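Home | Rooms | Getting Here | FAQ | Bookings | Contact

Filed under: Before You Arrive

Frequently asked questions for guests of Wivero House, Skonilcombe

I wrote these answers myself, and English is my second language, so please forgive me if some sentence sounds a little stiff. If your question is not answered here, you can send me a message and I will reply the same evening.

What time can I check in?

From 3 in the afternoon. If you come earlier you may leave your bags in the front hall, which is locked, and go for a walk by the river. The rooms are cleaned between 11 and 3 and I cannot make this faster.

I arrive very late. Is it a problem?

No. Write to me the day before and I will send you the code for the key box. The key box is to the left of the side door, under the lamp. Please do not ring the bell after 10 at night, as it rings in all the rooms and not only in mine.

How do I get to the house from Plastusden?

The bus to Skonilcombe leaves from the stop behind the Plastusden train station. It is number 41. You get off at the stop called Mill Bridge and walk up the hill for five minutes. The hill is steep for a heavy suitcase. The last bus is at 9:20 in the evening, and in December it is at 8:20, which many guests discover too late. A taxi is possible but you must book it before you travel. They do not wait at the station.

Is there parking?

Yes, there are four places in the yard and they are free. I cannot reserve one for you. When the yard is full you can park along the lane, on the side with the stone wall only. On the other side the farmer needs to pass with his machines and he will come and knock.

How much is the deposit and when do I get it back?

The deposit is 100 dollars for each booking, whether you are one person or six. It goes back to your card within seven days after you leave. If something small is broken, a glass or a plate, please just tell me. I do not charge for one glass.

Can I cook in the house?

Yes. All guests may use the shared kitchen from 6 in the morning until 10 at night. You will find oil, salt, pepper, tea and coffee, and these are for everybody. There are pots and pans in the low cupboard. Please bring your own food and write your name on it before you put it in the fridge. What has no name on Sunday evening is thrown out. 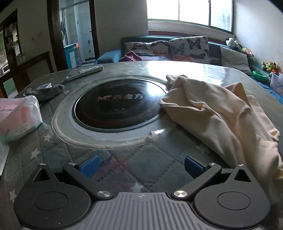

The kitchen gets busy between 6 and 7:30 in the evening. If you are travelling with small children, it is better to cook a little before this. Please wash your dishes directly after eating and leave the sink empty for the next person. Fish is allowed, but open the window.

Is breakfast included?

No, it was included in the past but too much bread was wasted. The bakery in the village opens at 7 and is closed on Monday. The café Carrillo, beside the bridge, makes a good breakfast with eggs and does not mind muddy boots.

Do you have Wi-Fi?

Yes, in all rooms and in the sitting room. It is good enough for messages, reading and normal video calls. When it rains very hard it becomes slow, and I have already called the company many times for this. The password is on the card inside your room door.

Can I bring my dog?

One dog for each room is fine, in rooms 1, 2 and 5 only. The other rooms are kept without animals for guests with allergies. The dog may not sleep on the bed. I have old blankets which I can lend you for the floor, ask me for one.

Is the house suitable for a wheelchair?

Only partly. Room 1 is on the ground floor and has a wide door and a shower without a step. The yard, however, is made of cobblestones and there is one step at the front entrance. I have a small ramp for it. Please call me before booking so that we can talk about what you need.

Is the house heated in winter?

Yes. The radiators are on from 6 to 9 in the morning and from 4 in the afternoon until 11. In between they are turned low. The building is old and the walls are thick, so it takes some time to feel warm. Extra covers are on the top shelf of the wardrobe.

Can I rent the whole house for a family party?

You can, with a minimum of two nights. The price for a weekend is 2,000 dollars and it includes all rooms, the sitting room and the garden. Music outside must finish at 10. Please understand that the neighbours are old people and go to bed early.

What if I have to cancel?

Until 14 days before arrival you pay nothing. After this I keep the price of the first night. For the whole house the rule is stricter: I need to know two months before. If you are ill, write to me anyway and we will try to find another date.

Can I pay in cash?

Yes, cash or card, but not cheques. The bank machine in Skonilcombe is often out of order at the end of the month, so take your money out in Plastusden.

Where can I wash my clothes?

The washing machine is in the room beside the back stairs. One wash costs four dollars with soap included. You hang the clothes on the line in the garden, or on the rack in the same room when it rains. There is no dryer.

Wivero House, Mill Lane, Skonilcombe | Contact us | © Wivero House, all rights reserved | Back to top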